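Heven Fold-Up Tote Review: Three Months of Snacks, Library Books and One Leaky Peach

I should start by saying I own too many tote bags. There's a hook by our back door that has come out of the wall twice, and both times it was the totes. So when I ordered the Heven it was supposed to replace at least three of them, and my husband is still waiting to see the other three leave the house.

I'd been using a Ukent for years, the heavy kind with the flat bottom. Great bag, stands up on its own, weighs a ton before you put a single thing in it. The Heven is the opposite. It's soft all the way through, no stiff base, no frame, and it folds down small enough to go in my coat pocket (a deep pocket, but still). I got the white one with the teal-green panel because the all-black was sold out and I didn't feel like waiting until February for more.

Let me get the white thing out of the way. Yes, it shows dirt. I knew that going in. I had a peach go soft on me in the first week and I thought that was the end of it, but it came out in a cold wash with plain dish soap. What didn't come out was a pen mark near the side seam. I've stopped caring about that.

Packing it takes a little getting used to. With no structure, the bag sort of puddles on the table when it's empty, and if you just drop things in from above they end up on their sides. What works for me is laying it down first, pushing the fabric out of the way so the mouth is open, and then setting the tall stuff in upright before anything else. Snack pouches are perfect for this — they hold the opening up while you load the rest. Then I lift by both handles and give it a shake so everything settles to the bottom. 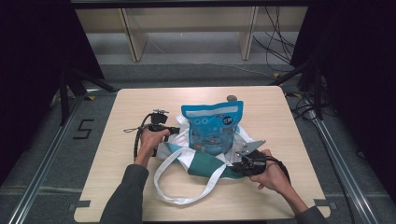
Aaliyah Paquette wrote in to say she does it the other way around, heavy things first and snacks dead last, because her kids go digging for the snacks before she's even out of the driveway and the whole bag gets turned over. She also thinks the handles are too long for anyone under five foot three, and she ended up tying a knot in each one.

Fair point on the handles! I'm five foot six and they're right for me over the shoulder, even with a winter coat on, but carried in the hand the bag hangs pretty close to the ground. I tried the knot trick over the weekend and it does help, though it's a bit lumpy on the shoulder after. I may just sew mine shorter at some point. As for snacks last, I see the logic, but then my crackers are loose on top and they're the first thing out when the bag tips over in the car. And it will tip over in the car.

Some other things I've noticed. The stitching where the handles meet the bag has held up fine, and I've had a full library haul in there plus a gallon of milk, which I wouldn't call smart. There's no inside pocket at all. I really miss one. My keys go straight to the bottom every single time, so now I clip them to the handle with a little ring I took off an old Farko lunch bag. And there's no closure, no snap or zipper or anything, so I wouldn't take it on a crowded bus with my wallet inside.

It does wrinkle. If you like a bag that looks crisp, this will drive you up the wall. Mine looks slept in by noon. I ironed it once, on low, inside out, and it looked lovely until I got to the grocery store.

The listing I bought from had 757 reviews, and a lot of the low ones were from people who wanted a stiff bag and got a floppy one. Read the description before you order, I guess? It says soft right there.

Would I buy it again? I would, in a darker color, and I'd keep the Ukent for farmers market Saturday when I want something that stands up by itself in the trunk. For library runs, the park, and all those little trips where you need snacks and a sweater and not much else, the Heven is what I grab now. Four stars. I'd have given it the fifth for a pocket.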